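Print this article
E-mail this article

4.2 The open day at Stedum

The second half of our study took place in March, when the lab at Stedum opened its doors and we finally got to watch people meet the simulator for themselves. We had been looking forward to this for months! A total of 60 visitors came through, and 57 of them agreed to fill in the short form at the end. Most had never seen a robot arm at work outside a television programme, and several told us they had expected something much faster and much louder.

The demonstration ran on one large screen at the front of the room. Visitors saw a simulated arm working over a table with small coloured pieces on it - sticks, short cylinders and a tiny cube - and were invited to say which piece the arm should go for next. An operator from the Bredside group typed the request in, and the arm began to move.

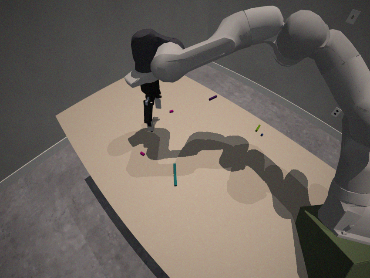
What pleased us most was how quickly people began to talk to each other. Within a few minutes the groups were arguing, in the friendliest way, over whether a thin stick is harder to pick up than a short cylinder (opinions were split, and they stayed split over lunch). Children tended to ask for the smallest piece first. Adults were more careful and often asked for whatever they judged the arm would find easy, as if they wanted it to do well. We had not planned to record this, but it came up so often that we added it to our notes from the second group onwards.

We also let visitors choose their viewpoint. The Godinho viewer, which we had used until then only for checking our own runs, lets the camera be placed anywhere in the room, and it proved a delight to use in public. Of the 57 people who filled in the form, 47 said that changing the view helped them understand what the arm was doing.

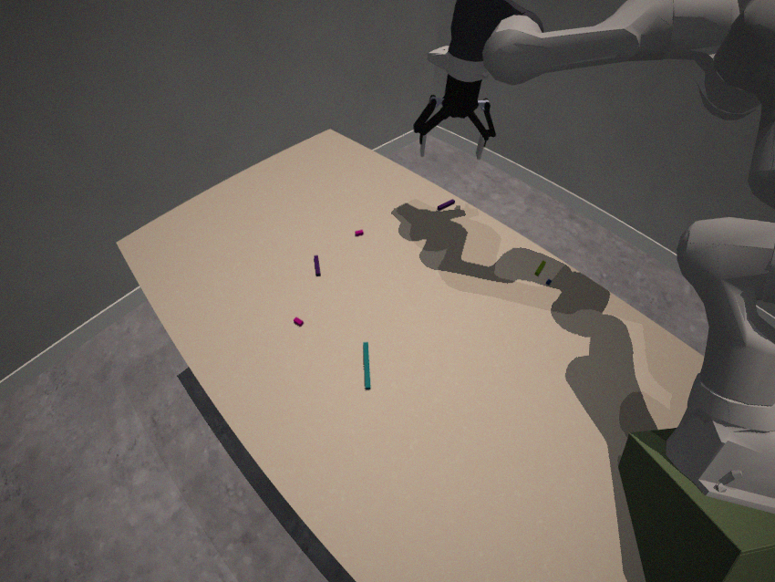
Depth was the main difficulty. From a raised viewpoint visitors could tell the pieces apart at once but were often unsure how far the fingers were above the table, and they used the arm's shadow as a guide, quite without prompting. From a low viewpoint the height became clear and the layout of the pieces much less so. A number of visitors asked for both views side by side, which is a very good idea and one we have since built into the Husley version of the software.

Figure 3. Low viewpoint across the tabletop, with the gripper raised above the surface.
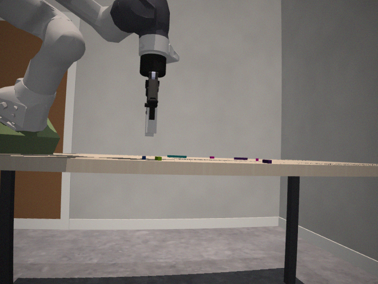

Arsen Vakulenko wrote to us afterwards that he would have liked to drive the arm himself, even badly, and that choosing a piece and then waiting had left him feeling like a passenger. Two comments on the forms made much the same point. We agree with it, and a simple hand control is being prepared for the next visit.

The logs from the day hold 1529 separate requests, counting those that were withdrawn before the arm moved. They are noisier than our laboratory data, with half-finished sentences and plenty of changes of mind, and we enjoyed reading them enormously. Section 4.3 sets out how they were sorted and which ones were kept.

Print this article
E-mail this article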